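About Us

So you clicked on the About page, which means you're either thinking of signing up, you've got a kid who won't stop kicking things in the hallway, or you're waiting for the match report to go up. Whichever it is, welcome to Proltura Soccer Club!

I'm the club secretary and I write most of what you read on this site, so blame me for the typos. I came along to watch one practice, stood in the wrong place, and got handed a clipboard. I've been here ever since and I wouldn't swap it for anything (ask me again after a wet away game at Muvton and you may get a different answer).

We started out as one men's team made up mostly of guys from the Clovari warehouse who wanted something to do on a Thursday evening. They borrowed a set of green shirts, lost their first game 7-0, and went for pizza. The shirts never went back, so green is still our color. The club now has 131 registered players, from the under-eights right up to the over-forties, and the over-forties are by far the loudest.

We run 12 teams. The men's first team plays in the county league, the women's team is one division higher and never lets the men forget it, and everybody else plays in the youth leagues or the Sunday friendlies. Last season the women went on a cup run that took them all the way to the semifinal, where they went out on penalties. I still think the second one crossed the line. I have watched the clip a lot.
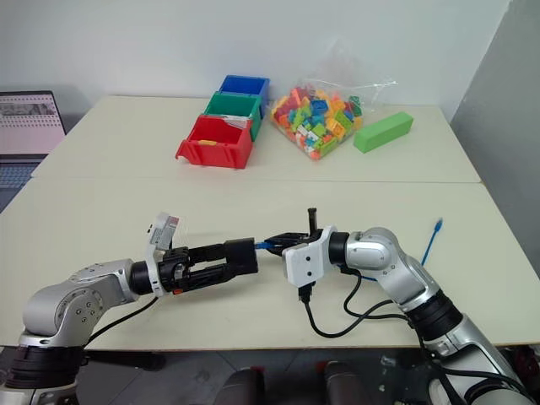 Home is Arai Park, over on the east side of town. If you're driving, ignore your phone when it tells you to turn in by the gas station and keep going to the second gate. We have two full-size fields and a smaller one for the little kids, plus a stand that seats 266 people. For the derby against Muvton we've had 500 through the gate, so there were folks all along the rail and halfway up the bank behind the goal. The coffee ran out before kickoff. We've bought a second urn!

The top field drains beautifully and the bottom one doesn't, so from November to February you'll see games moved around at short notice. Check the fixtures page on the morning of your game, please, and not just the night before. I do try to get changes up by 8 a.m.

People often ask me how good you have to be to play here, and it depends on the team. The men's and women's first teams hold tryouts in the summer and the coaches pick their squads from there. For everything else you just turn up. We've had complete beginners join in their thirties, and one of them is now our most stubborn left back (she'll slide tackle you in a warm-up, so watch out).

For the youth teams, every kid who comes to practice gets minutes on game day. That's been the rule since the first youth team started and it isn't changing, even when we're a goal down with five minutes left and the parents are making faces at me. We do keep score, we do like winning, and we've lost a few we could have won. I can live with that.
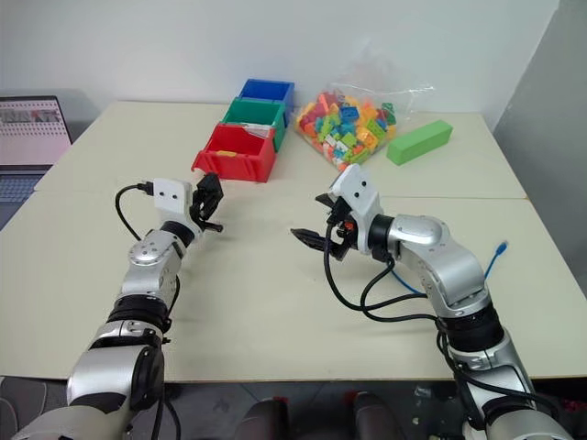 Youth practice is at 5:30 p.m. and adults start at 7. Bring shin guards, a water bottle and cleats if you have them. If you don't, there's a box of outgrown pairs in the clubhouse and you're welcome to dig through it. Your first two sessions are free, and after that you can pay for the season or by the month. If money's tight, send us a note and we'll sort something out quietly.

We're also always short of referees for the younger age groups. You'd get a whistle, a hot dog and more opinions than you asked for. The club pays for the course.

The easiest way to reach us is the form on the contact page. I read everything that comes in, usually on my lunch break, and if you haven't heard back in a couple of days just send it again. Or come find me at a home game. I'm the one by the halfway line in the green hat, shouting "time!" at people who have no time at all.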